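Checking the Flamurance cash-back program before you sign up

I spent three evenings going through the Flamurance sign-up process, its terms page and its payout rules. Two people had written to ask whether the program is a scam. My short answer is that I would not put money into it, and the rest of this post is the working.

Flamurance sells itself as a cash-back membership. You pay a joining fee of $24, you upload receipts from ordinary shopping, and a share of each purchase is credited to your balance. There are three membership levels. The site says the balance can be withdrawn at any time.

The terms page says something else. Section 4 sets a minimum withdrawal of $100. Section 7 says that credits expire 243 days after the receipt is uploaded. Put those two together with the basic rate, half a percent, and you need $20,000 of accepted receipts inside eight months before you can take out a cent. A household that spends less than that will lose its oldest credits faster than it can reach the line.

There is a way around this, and it is the part the site pushes hardest. Each new member you bring in adds $6 to your balance, paid out of their joining fee. Four referrals use up one fee exactly. I could find no mention of a store or a brand that pays Flamurance for the receipt data, so the referral money is the only income to members that I can trace to a source.

I also looked at who runs it. The footer names a company called Drernari, with a mailing address and no registration number. The domain was 282 days old when I checked on Wednesday. The testimonials page claims members going back four years. A company can change its domain, but I would expect the old one to redirect, and I found no old one.

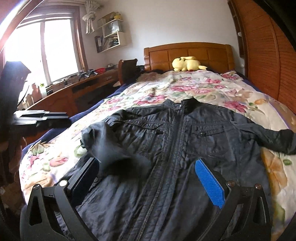

Vangelis Sfakianakis wrote in to say that he did get paid, once. He had $112 in his balance, asked for all of it, and received $88 after a "processing charge" of $24. His second request has been pending for five weeks, and support keeps sending him the same paragraph about high volume. He thinks I am being too kind in calling the terms confusing, as he read them twice before joining and the charge was not in them.

I went back and looked. The charge is in the current version, under Section 11, with no date next to it. I did not save a copy of the page on my first visit, so I can't say when it was added. Save a copy of the terms on the day you join anything like this.

The same checks work on other programs. I ran them on Papadakis and on Grornham last month. Papadakis has a $5 minimum and a registration number that matches its name. Grornham has a referral scheme too, but pays it only after the new member has made a withdrawal, so there is less reason to recruit people who will never use it.

If you have already paid Flamurance, ask your card company about a dispute before you upload anything else. Receipts can carry the last digits of your card, a store location and a time of purchase — more than I would hand to a company with no registration number. Remove any saved card from your account page, then check the renewal box, which was ticked by default on mine.

I have sent Drernari four questions through the contact form. I will add the answers here if any arrive.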